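Dark plank ceiling making the room gloomy – paint it or leave it?
Flurell Home Help, Ceilings and Walls
Posted 14 Jul 2024

grindineck_flat
We have a long room with a stained plank ceiling and it gets dark by mid-afternoon. My partner wants it painted white. I'm worried about the stain bleeding through, and about the gaps between the boards. Has anyone done this, and did you regret it?

Ellwood
Did ours last September. Wash the boards with sugar soap, let them dry, then sand lightly. Two coats of stain-blocking primer, and leave the first one overnight even if the tin says less. We skipped that over the door and had yellow patches within 3 weeks. Don't fill the gaps, as the boards move and the filler cracks. Use a small brush for the gaps first and a roller after. It took some 30 hours for the two of us, mostly with sore necks.

Vevero
I'd leave it. Once it's white you won't get it back without stripping every board. Try paler walls and a couple of uplighters first. Dark boards can look fine over green walls too, if there's a decent window.

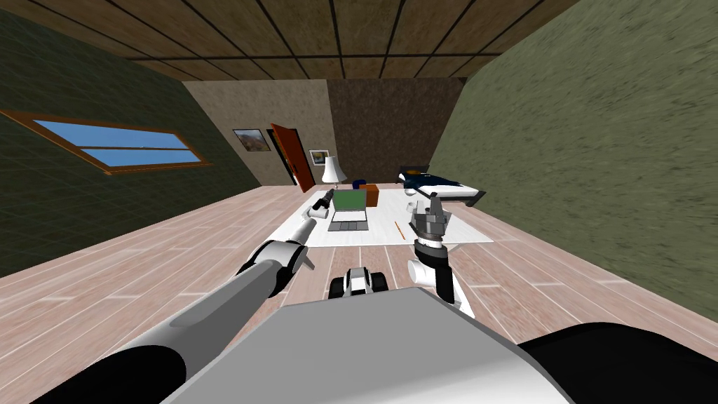 plumline13
Uplighters did nothing for us, the dark wood just soaked it up. Paint one board at the far end and live with it for a week before you decide.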